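Chapter 11
Setting Up: The Work Before the Work

Gullport Introduction to Bar and Table Service
Chapter author: Lucinda Yazzie

Before you pour a single drink, you will spend a good part of your shift getting ready, and I hope by the end of this chapter you'll have grown as fond of that quiet hour as I am.

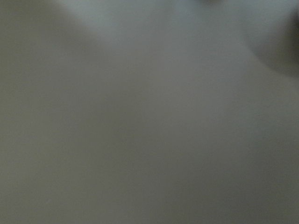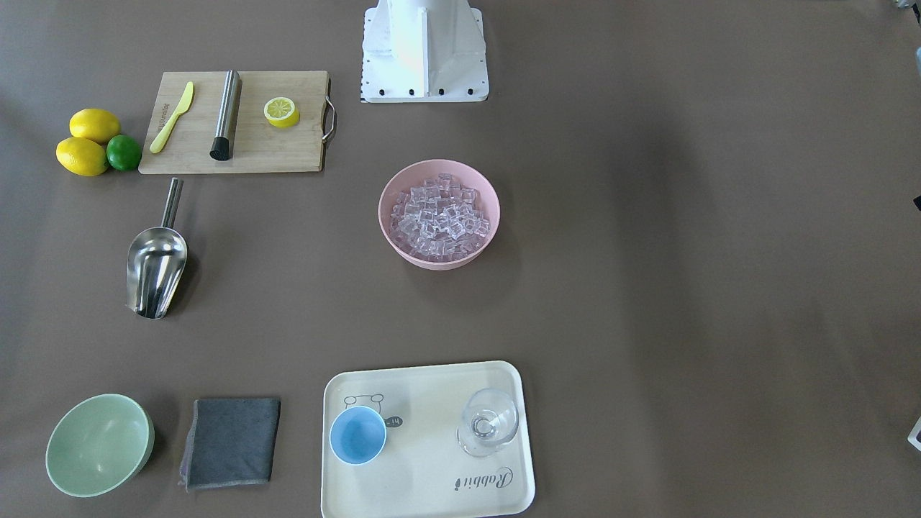 My first teacher, Femi Amadi, called setup "laying out your thoughts," and it took me most of a winter at the old Grodel hotel to see what he meant by it. A guest orders something simple, you reach for the fruit, and your hand either finds it or goes wandering. Multiply that wandering by a busy Friday (we once served 282 drinks between dinner and closing, and my feet remember every one!) and you have lost a great deal of time. So we begin by grouping things that belong to the same job. Fruit goes with the cutting board, as it does on the tabletop in the second photograph, where the ice and a scoop have a place of their own in the middle and a serving tray lies along the bottom. You may well end up with a different arrangement, and that's perfectly all right, as long as you can find your way around it with your eyes on the guest.

Ice deserves a word of its own. Treat it as food. Use the scoop every time, keep your fingers out of it, and never dip a glass into it, however rushed you are. A chipped rim means the whole lot has to be thrown away and the container cleaned before you start again.

Cutting comes next. Wash the fruit before you slice it, even if you mean to peel it, and cut only what you expect to use that evening, for a lemon wedge left overnight is a sad thing to hand anybody. We'll take up wedges, wheels and twists in the first section, and then turn to trays, which are harder to carry than they look.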